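Kevska opens second tableware shop in Castillo

22/11/2025

Kevska, the homeware retailer, has opened a new shop on the market square in Castillo. It is the company's second branch after Skolunow and has created eight jobs. The shop stocks mugs, plates and serving dishes, along with a small range of table linen.

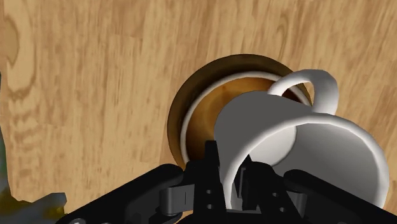 Prices have been held at last year's level across the everyday range, and single pieces can be bought without taking a full set. Manikandan Sundaram, shop manager, said: "People break one cup and want one cup." Plain items such as a white mug or a round brown dish will be kept in stock all year, while seasonal colours will change each April.

Darius Mocanu, managing director, said the company had looked at 9 sites before choosing the former Pakent building.

The shop is open daily. Trade enquiries should be made at the counter.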